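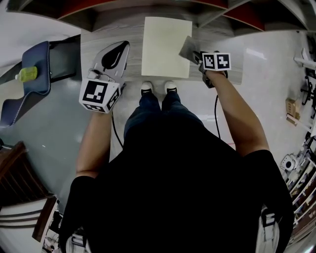
26 July 2023

Dear Ms. Jafri,

Thank you for your patience with this second report on the Weltley Paper Room. I had meant to have it on your desk a little sooner, but the first weeks in the new space have been busy ones, and I wanted to tell you how the room works now that people are using it, instead of sending you another page of measurements. You were kind enough to say last time that you enjoyed the long version, so I'm afraid you are getting the long version again.

## Where we stand

The short of it is that the room is open, the main furniture is in, and we are folding, pressing and sorting paper in there most mornings. Of the grant from the Prummont Fund we have spent $2,245 so far, nearly all of it on the shelving, the table and the work on the floor. There are still things to finish (I'll come to those, and one of them is the lighting, which will not surprise you), but we are close to where I hoped to be by summer.

Over 70 people came through on the opening weekend, which was a lovely thing to see after all those months of working out of Parviz Bahrami's hallway with the door propped open. A good many of them sat down and folded something, and a few have been back since.

## The table

We went back and forth on the table for longer than I care to admit. Parviz wanted something dark, like the old one, and I wanted something pale, and in the end we settled on the light gray with the wood grain in it. I'm so glad we did! Our everyday sheet is a pale cream, and on the old table it glared so badly against the dark top that by the end of a morning your eyes were tired. On the gray you can still see exactly where the edges are, but it's a restful sort of seeing.

It is also a good height to work at standing up, and most of our regulars prefer to stand. When you are lining up a fold you want to be looking straight down at the paper, with the sheet square in front of you and an arm on either side of it. Lorenz Haslinger teaches it that way to all the beginners: one sheet on the table at a time, upright like a page, nothing else near it. He says half of all crooked folds come from clutter, and having watched myself do it wrong for years, I believe him.

## The floor and the chairs

The gray-blue floor on the left side is smooth, and it sweeps up beautifully. You'll remember from the first report that the old carpet held on to every scrap and trimming. We do ask people to keep drinks off the table, so bottles tend to end up on the chairs, and I would like to find a proper spot for them before too long.

As for the chairs themselves, we have not bought a matching set, and I hope you'll agree that was the sensible choice. The navy padded ones with the white piping are comfortable for anybody who needs to sit through a whole session. The brown wooden ones with the slatted backs were given to us by Ifeoma Afolabi when she moved, and they are sturdy and much loved. Together they look a bit like a family dinner where somebody has fetched extra seats from upstairs. I have set aside the money we saved for felt pads and repairs.

## The shelving

This was the largest single item and the one we worried over most, so I want to give it a proper paragraph. The unit is fixed to the wall, which leaves the floor clear underneath for sweeping and gives us back a fair bit of standing room. The outside is finished in a wood grain, and the insides of the cubbies are a warm reddish color that I was doubtful about in the catalog and have come to like very much. Against all that white wall it gives the room some cheer, and people walking in for the first time nearly always say something about it.

There is a practical side too. Pale paper is easy to pick out against a strong color, so when a sheet slides to the back of a cubby you can spot it without getting down on your knees. We delayed the fitting by two weeks while Évan Lecomte checked the wall for us, and I would make the same choice again. Paper is a great deal heavier than people think.

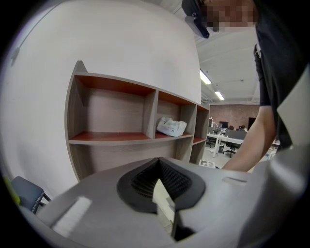

## What is left to do

- **Labels.** Each cubby is to be labeled by size and weight of paper. Évan has a neat hand and has offered to letter them, once we all agree on the order. We do not yet all agree on the order.
- **Lighting.** The quote from Garamis came in higher than we had planned. I have asked for a simpler version and will send it to you before anything is signed.
- **A drying rack.** We need one for the pasted work. Ifeoma knows of one at Rothe that may be coming free.
- **Storage for cables and odds and ends.** At the moment these live on the floor near the chairs, and I would be happier with them off it.

## Looking ahead

We hope to start two beginners' groups in October, one in the mornings and one after work, both led by Lorenz. Neither will need any more furniture, so I'm not asking for a change to the budget at this stage. If the lighting comes in lower, I would like your permission to put the difference toward paper for the new groups, and I'll write to you separately about that once I have the figures in hand.

Please do come and see us if you are passing. Mornings are best, and we will gladly find you a sheet of paper and a space at the table.

With warm thanks from everyone at the Paper Room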